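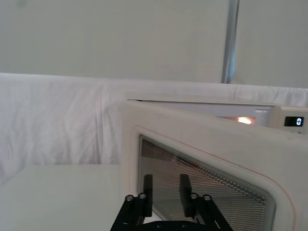

**Door-close policy stalls right before contact, anyone seen this?**

**herkodura_hal:** So I've been fighting this one since Wednesday and I'm out of ideas. The policy gets the gripper up to the open microwave door no problem, then it just hovers with both fingers in front of the mesh window and dithers. Depth on the window is garbage, half holes and half nonsense. Planner is Vurnley, wrist camera only, controller at 150 Hz. Any pointers??

**mothbucket:** That mesh is your problem. I'd bet money on it. Perforated metal does the dotty moiré thing in RGB and your stereo matcher happily locks onto the wrong dots. Mask out the window and fit a plane to the white border instead.

**Villads Juhl:** Not convinced! We ran Thorlacius on bad depth for months and it pushed doors fine. Hovering sounds to me like the approach cost fighting the collision cost. What's your padding set to?

**herkodura_hal:** Padding is 4 cm on everything -- I never touched the default.

**Villads Juhl:** Well there you go. It wants to touch the door and you've told it the door is lava. Allow contact between the finger pads and the door link for the last segment, and cap the force.

**mothbucket:** Sure, but then it's pushing on a plane it can't place. With bad depth he'll hit early or swipe at air. I'd fix perception first.

**Villads Juhl:** Or go compliant and don't care where the plane is :)

**herkodura_hal:** Ok, did the contact thing over lunch. It pushes now, but 2 of the tries slid off toward the hinge. So maybe you're both right, ugh. Trying the border fit next, there's a plane fitter in Clulto I can steal.

**mothbucket:** Grab the branch for issue 126, the main one chokes on rounded corners.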